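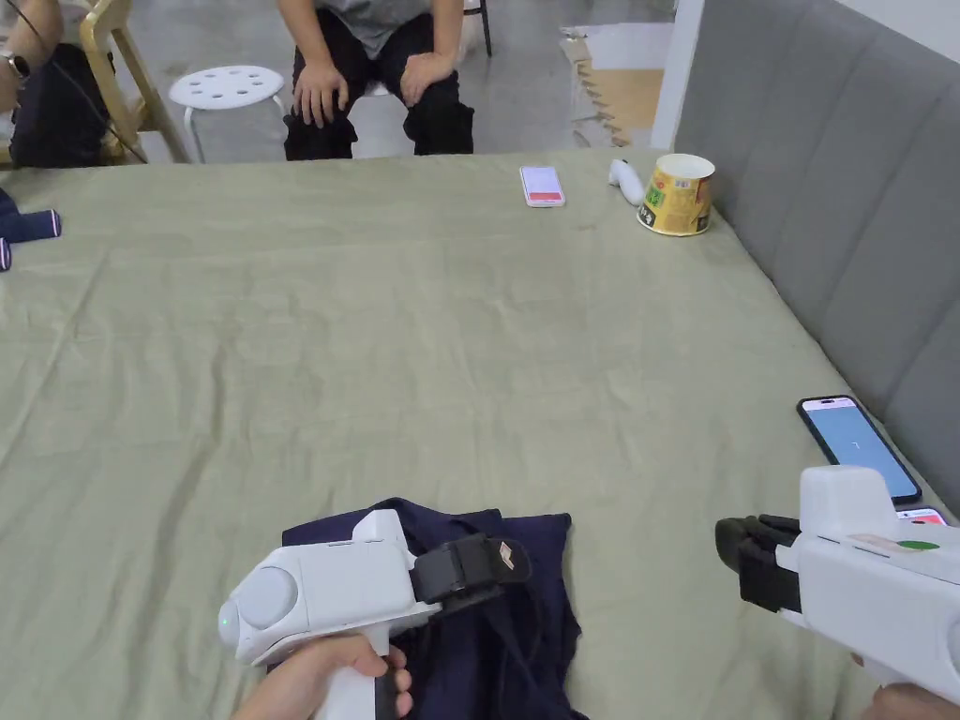 November, notebook entry, 14:20

Bedroom set, soft goods. Continuing the folding notes from the morning.

Sheet: sage green, fitted over the whole mattress surface. Wrinkles badly. Smoothed it twice before lunch and stopped, as the creases come back as soon as anything is dragged across it. Leave as is and note "unsmoothed" in the log.

Garments: dark navy only this session. The dark cloth reads well against the green, but inner folds are hard to judge by eye under the ceiling light. The one with the striped cuffs is easier – the stripes give a line to fold to. Nafula suggests starting with the cuffs every time. Agreed for the next batch.

Working order so far:
Flatten from the middle outward.
Sleeves in, cuffs level.
Fold bottom to collar, one press, no second press.
Move finished piece to the far left edge, away from the headboard.

The press is the weak step. Too hard and the sheet bunches under the cloth, then both have to be redone. Faraji had the same trouble on the Jaro mattress, which is firmer, so softness alone does not explain it. Try a tighter sheet first.

Headboard: gray upholstery, vertical channels. Collects lint in the stitching. Brush before the light-colored items go on.

Loose items on the bed: phones, the yellow paper cup, small white handheld. Phones to the shelf before the next batch. Cup off the mattress entirely, full or empty. Stool can take it if the seat is wiped – perforated, so anything spilled goes straight through to the floor.

Batch 13 logged under 3601. Batch 12 still has no sheet condition entered; Nafula to fill in from her own notes.

To do: second sheet from the Wesard box, lint brush, ask Faraji which corner clips he used.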